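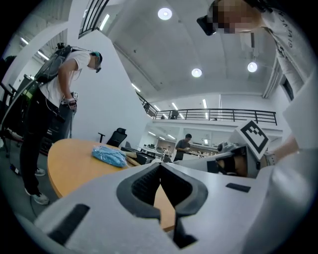
Photo: Khalil Dabbas

Vutdale Community Board > Local Politics > County commission, District 2

Thread: Sala and Barasa debate at the fairgrounds

millroad_ed
Posted 2019-07-14
Went to the commission debate last night. Rosario Sala and Felista Barasa, District 2 seat. I expected the usual talk about taxes and got an hour on the bus line to Obeidat. Sala wants to keep it and pay for it out of the road fund. Barasa wants to end it in December and give the money to the towns. Neither one would say what happens to riders who don't drive. Did anyone else go?

quarryside
I was there, near the back. The sound was bad. I thought Barasa did answer the rider question. She said the towns could run their own vans.

millroad_ed
She said they could. She didn't say they would. Our town council can't keep the library open past five.

pell_h
The bus costs too much for what it does. I live on the route and it goes by with two people on it. I'm voting Barasa and I voted for Sala last time.

tansy44
What time of day are you looking at it, pell_h? My mother takes the early one to dialysis and it's full. The midday one is empty, I'll give you that. Cut the midday one.

pell_h
Early and late. I'm retired, I see all of them. Maybe it fills up after my stop.

tansy44
It does. Most people get on at the feed store.

J. Wongsuwan
Jintana Wongsuwan here, I'm on Rosario's campaign so take this for what it is. The plan she handed out keeps the morning and evening runs and drops midday on weekdays. It's on page 14 of the handout. She ran out of time before she got to it last night.

quarryside
She had time to talk about her opponent's yard signs.

J. Wongsuwan
Fair enough.

grader_operator
Everyone is skipping the part where the money comes out of the road fund. Fikora Road has been gravel at the north end since the washout. If you live up there you don't care about page 14. I have asked both campaigns when it gets paved and got a form letter from one and nothing from the other.

millroad_ed
Which one sent the letter?

grader_operator
Barasa. It thanked me for my interest in schools.

F. Mazandarani
I moderated, so I'll stay out of who won. Two corrections. The road fund question was asked, it was the second one from the floor, and both candidates said they would not take money from repairs already scheduled. Fikora Road is not on that schedule. Also the debate ran 20 minutes over, so it was longer than an hour. - Fereshteh

grader_operator
Thanks. So the answer is they would take it from Fikora Road.

F. Mazandarani
I can only tell you what was said. The schedule is set by the county engineer and the commission votes on it in the fall. You can speak at that meeting.

pell_h
Is there going to be another debate? I'd like to hear the midday thing from Sala herself. If she says it out loud I might go back to her.

quarryside
Trostudard Grange offered to host one. Sala said yes. I haven't heard about Barasa.

tansy44
I'll go if it's in the evening. I'd also like someone to ask about fares. They haven't said a word about fares, either of them - and my mother is on a fixed income.

millroad_ed
I'll put that on a card and hand it in. Send me any others by message and I'll bring those too.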